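ACTA DE LA REUNIÓN ORDINARIA DE LA JUNTA DE LA RESIDENCIA PLIRNOW

Celebrada el 11 de agosto de 2020 en la sala de lectura de la planta baja. Preside el señor Eamon Keogh. Actúa como secretaria la directora de administración. Se comprueba que existe quórum y se abre la sesión en primera convocatoria.

1. Aprobación del acta anterior

Leída el acta de la sesión precedente, se aprueba sin enmiendas, salvo la corrección del nombre de la empresa McGrath, que figuraba mal escrito en el punto cuarto.

2. Servicio de lavandería y ropa de cama

La dirección informa de que el contrato con Grarkeo vence en enero y de que la prórroga exige un preaviso por escrito. El coste mensual asciende a 1.914 euros, con recogida dos veces por semana. Se han recibido quejas por el extravío de prendas personales, en particular en el ala norte, y por el retraso en la devolución de sábanas bajeras.

Wiltavus ha presentado una oferta alternativa que incluye el marcado de las prendas, con un cargo único de 395 euros por la puesta en marcha. La Junta examina ambas propuestas y pide aclaraciones sobre el seguro de pérdidas, que en la de Wiltavus excluye la ropa de lana.

Se recuerda que la ropa personal debe separarse de la ropa de cama en el propio dormitorio - nunca en el pasillo - y entregarse con la hoja de control firmada.

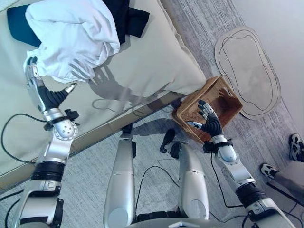
Punto 2. Ropa blanca y oscura sobre la cama.

Se acuerda solicitar a Grarkeo una relación de las incidencias pendientes y aplazar la adjudicación hasta la próxima sesión. El preaviso se enviará de todos modos, a fin de no perder el plazo.

3. Moquetas y suelos de los dormitorios

McGrath ha remitido presupuesto para la limpieza en profundidad de las moquetas, por importe de unos 318 euros por planta, impuestos no incluidos. El trabajo obliga a desalojar cada dormitorio durante una mañana. El señor Keogh propone comenzar por la segunda planta, donde hay menos ocupación en verano.

Se debate si conviene sustituir la moqueta por un pavimento duro. La dirección expone que la obra no está prevista en el presupuesto vigente y que habría que consultar a los residentes. Queda pendiente de informe.

Durante los trabajos, los cestos y demás objetos que se encuentren en el suelo deberán retirarse la víspera. 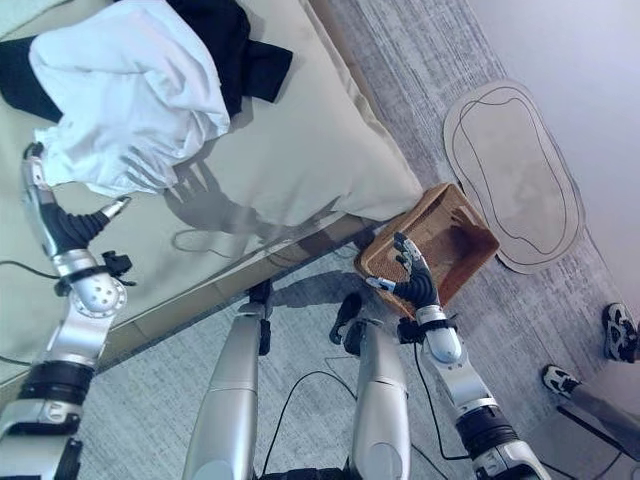 Nuala pide que conste en acta su desacuerdo con el aviso de un solo día: a su juicio, los residentes necesitan al menos una semana para organizarse, y el anuncio en el tablón no basta. Solicita que se entregue una carta en cada dormitorio.

Se acepta la petición y se encarga a la dirección la redacción de la carta. El presupuesto de McGrath se aprueba por mayoría, con una abstención.

4. Ruegos y preguntas

Se pregunta por la avería del timbre de la entrada lateral. La dirección responde que la pieza está encargada.

Sin más asuntos que tratar, se levanta la sesión, de lo que doy fe como secretaria, con el visto bueno del presidente.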